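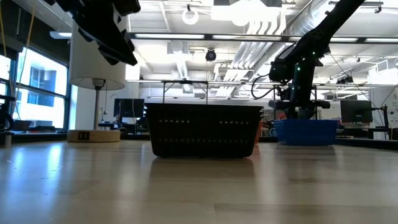 Black basket and blue tub on the table.

Fleece season: what we learned about washing raw wool

Well, the fleeces have come and gone, and what a haul! Skavito shore their coloured flock in April and let us have first pick again, so 38 fleeces went through the hall at Hulme in one Saturday. If you missed out, there are a few odds and ends left in the cupboard (mostly pieces and bellies, a bit of grey that would make lovely felt) and you can help yourself on any spinning night for a gold coin.

Since then my phone has been going off with people asking the same thing. I've got this enormous greasy thing in a sheet in the laundry, now what do I do with it? So I said I'd write it up, with plenty of help from Trí Lâm, who has been washing fleece since well before I could tell a locking Lincoln from a doormat and who very kindly read this through and crossed bits out.

First, get it outside and have a proper look. Unroll it on an old sheet on the lawn, cut side down, and try to find the neck and the britch. The britch end is the back of the legs and it's usually coarser, and often the dirtiest. This is called skirting. Skavito do a rough skirt on the board but they're shearing a whole flock and they can't fuss over every edge for us, so do it again yourself. Pull off anything with dung on it, anything matted, anything so full of seed that you feel tired looking at it. Be mean! I kept every scrap of my first fleece and spent the winter picking burrs out of wool I didn't even like. What you pull off can go under the fruit trees, where it holds water beautifully and the blackbirds drag it all over the path.

While you're there, do the ping test. Take a lock from the shoulder, hold it at both ends next to your ear and give it a sharp tug. A sound lock rings. A tender one crackles, or just comes apart at the weak spot. Tender wool isn't hopeless, you can card it or felt with it, but you'll be cross if you've paid for a good fleece and only find out at the combs. If any of the Skavito ones turn out tender, let me know and I'll pass it on. They do want to hear it.

Then shake it. Pick up handfuls and flick them, and the second cuts will drop out (those are the tiny fluffy bits where the shearer has gone over the same place twice). They make those awful little pills in your yarn, so let them fall.

Now the washing, which is the part everyone dreads, and I love it. There are really only a couple of rules. Wool felts when it gets agitation, and it felts when it gets a sudden change of temperature. Hot water on its own is fine! You need it hot, in fact, or the grease won't shift. Lanolin melts somewhere around body heat but you want to be well over that, so the water is still hot by the time you lift the wool out. If it cools while the wool is sitting there the grease settles straight back onto the fibres, and it's worse to get off the second time, all tacky and yellow.

Cold soak first. Pop the locks in loosely, push them under with the flat of your hand and leave them overnight in plain cold water. You will not believe the colour of it in the morning. That's the suint, the sheep's sweat, and a lot of mud along with it, and it goes on the garden. My roses adore it. It does smell, and I'd suggest warning the neighbours if you're in one of the new units down Ranport way with the courtyards backing on to each other.

Hot wash next. Fill your tub with the water and the detergent before the wool goes in, never run the tap onto the wool. We've been using Hemoler, which is the one Trí put us on to, and it takes very little. Ordinary dishwashing liquid works as well if that's what you've got, though you'll need a few more rinses to get rid of the suds. Lower the wool in gently, press it under, and walk away. Don't swish. Don't poke it. Go and have a cup of tea – a quick one – and come back while it's still hot. Lift it out, let it drain, and do it again in fresh hot water. Fine wools like Merino and Polwarth might want a third go. The Skavito crossbreds mostly come up well in two.

Rinse in water of the same heat as the wash, or as near as you can manage. A glug of white vinegar in the last rinse is a matter of taste. I like how it feels afterwards. Trí says it makes no difference whatsoever and has written "no difference" in the margin here, underlined.

Then there's getting the water out. A salad spinner is wonderful for small lots (buy one for the purpose, please, and keep it away from the lettuce). For bigger lots, put the wool in mesh laundry bags and use the spin cycle on your machine, spin only, making very sure that your machine doesn't spray water in during the spin. Mine does. I found that out with a chocolate-brown Corriedale lamb's fleece that is now, more or less, a cat bed.

Dry it somewhere airy and out of the strong sun. An old flyscreen across a couple of chairs is perfect. Turn it now and then, and give it longer than you think, particularly at this time of year. It can feel dry on the outside and still be damp in the middle of the lock, and if you bag it like that it'll go musty on you. I leave mine near the heater with the door shut so the dog can't get in.

A word on quantities. Please don't try to do the whole fleece in one go. The biggest fleece on the day would have filled a wheelie bin once it was unrolled, and the most I ever wash at a time is what will float loosely with room to spare. If it looks crowded, take some out. Small lots also mean that if something goes wrong you've only lost a handful, and you can change what you're doing for the next one.

Some of you asked about keeping the lock structure, so you can flick or comb from the tip. For that, lay the locks side by side in a flat mesh bag, all the tips facing the one way, and roll or pin the bag so they can't wander about. It's slow work and very soothing, and it gives the most beautiful results. I did a small bag of the silver-grey like that and I keep going back to look at it. If you're going to card everything, don't bother, just bundle it in.

And storing it. Clean wool goes into cotton pillowcases, or paper bags with the top folded over, labelled with the breed and the year and where it came from. Do write the label! You think you'll remember and you won't. Plastic is fine for a short while but wool sweats in it. Keep it off the floor, look through it every so often, and if you see any sign of moths, put the lot in the freezer for a fortnight. Unwashed fleece can be kept for a bit too, but don't leave it for years. The grease hardens, the tips go brittle, and it's no fun for anyone.

Washing day at Hulme

If you'd rather do your first one in company, come along on Mon 28 May. The hall's urn and the big sinks are ours from after morning tea. Bring your own fleece or a bit of one, already skirted, along with rubber gloves, old towels, a mesh bag if you own one, and something with a lid for getting wet wool home in the car. An apron is a good idea. There'll be Hemoler on the bench to share. We can fit 21 people without standing on each other's feet, so put your name on the sheet by the kettle or text me. Parking is easier on the oval side.

Soup for lunch, pumpkin and a lentil one, and bread if somebody feels like baking (hint).

Bits and pieces

The raffle of the black Romney fleece raised $140, which is going towards new cloth for the drum carder. Thank you to everyone who bought tickets, and well done to our winner, who has already spun the first bobbin and brought it in to show us. It's gorgeous, nearly purple in some lights.

The small niddy-noddy with the chipped end is still missing from the loan cupboard. Have a look in your baskets please.

Skavito have asked if we'd like to visit the flock when the lambs are on the ground. Yes, we would! I'll put a list up once they've given us a day. It's a fair drive out past Ranport and the last stretch is gravel, so we'll share cars, and bring boots.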